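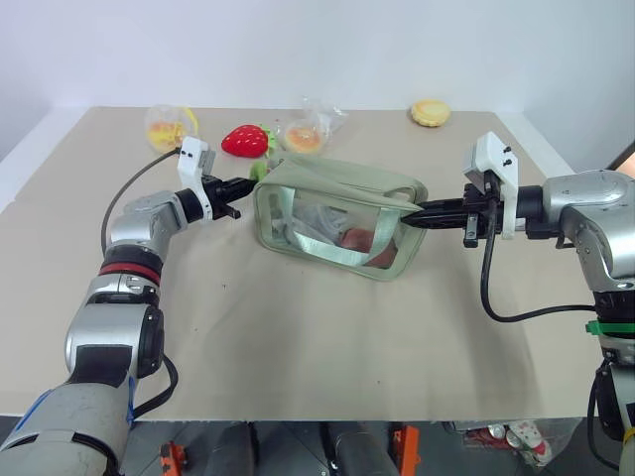

双腕マニピュレーションによる袋詰め動作の学習に関するよくあるご質問

本ページでは、Witiseck研究所が公開した双腕動作学習手法「Bidora」について、多く寄せられるご質問と回答を掲載しています。最終更新日：8月23日

研究の概要について

Q1. Bidoraはどのような手法ですか。
人による遠隔操作の記録をもとに、二本のロボットアームの協調動作を学習する模倣学習の手法です。片方のアームが柔らかい容器の口を保持し、もう片方が物品を出し入れする作業を主な対象としています。左右の動作を一つの系列として予測するため、保持側と操作側の役割をあらかじめ固定する必要がありません。

Q2. なぜ袋を対象としているのですか。
布や軟質樹脂の袋は、触れるたびに形状が変わり、口の位置も一定しません。剛体の箱を前提とした把持計画では対応が難しく、両腕の協調が成否に直接影響するため、評価課題として適していると判断しました。

Q3. 透明な素材の袋も扱えますか。
扱えます。ただし、透明な面では深度の計測値が欠落しやすいため、本手法では深度画像を用いず、カラー画像と関節角度のみを入力としています。縁取りや持ち手など、不透明な部分が少ない袋では成功率が下がる傾向があります。

データについて

Q4. 学習にはどの程度のデータを使用しましたか。
事前学習には、ほぼ2,000件の遠隔操作記録を使用しました。袋詰め課題への追加学習に用いた記録は215件です。失敗した試行も、復帰動作を含むものは除外せずに収録しています。

Q5. 物品に食品や食品の玩具が含まれているのはなぜですか。
大きさ、硬さ、表面の光沢が異なる物品を、身近なものの中から組み合わせるためです。個包装の菓子のように包装が変形する物品と、形状の変わらない玩具とでは、必要な把持の仕方が異なります。評価では両者の結果を分けて集計しています。

Q6. データセットは公開されていますか。
「Atinga」の名称で、研究目的に限り提供しています。利用を希望される方は、所属機関名と利用目的を記載のうえ、申請書をご提出ください。商用利用については個別の協議が必要です。

評価結果について

Q7. 成功率はどの程度ですか。
学習時に使用していない袋を用いた評価では、成功率は70パーセントでした。物品が袋の内部に完全に収まり、かつ両方のグリッパが袋から離れた状態を成功と定義しています。制限時間は1試行あたり2分です。

Q8. 主な失敗の要因は何ですか。
最も多いのは、挿入したグリッパの指が袋の縁や持ち手に掛かり、引き抜く際に袋全体が動いてしまう事例です。次いで、袋の口が途中で閉じ、物品が外側に落下する事例が見られます。前者に対しては、7月に公開した改訂版で指先の退避経路に関する学習項を追加しました。

Q9. 比較対象とした手法を教えてください。
左右のアームを独立に制御する従来型の方策と、当研究所の旧手法「Grotow」の二つです。詳細な条件は技術報告書の付録に記載しています。

再現および導入について

Q10. 異なる機種のアームでも再現できますか。
関節構成が近い機種であれば、追加学習により適用できる場合があります。グリッパの指の長さが異なるときは、再度の動作記録の収集を推奨します。なお、手首部に取り付ける部品の設計データは、申請者に個別に提供しています。

Q11. 実際の店舗や物流現場で使用できますか。
現時点では、研究室環境での検証にとどまっています。人と作業空間を共有する条件での安全性評価は実施していないため、現場での使用は想定しておりません。

Q12. 問い合わせ先を教えてください。
技術的な内容については、研究責任者のSajib Karunaratneが担当しています。当研究所ウェブサイトのお問い合わせフォームより、件名に「Bidora」と明記のうえご連絡ください。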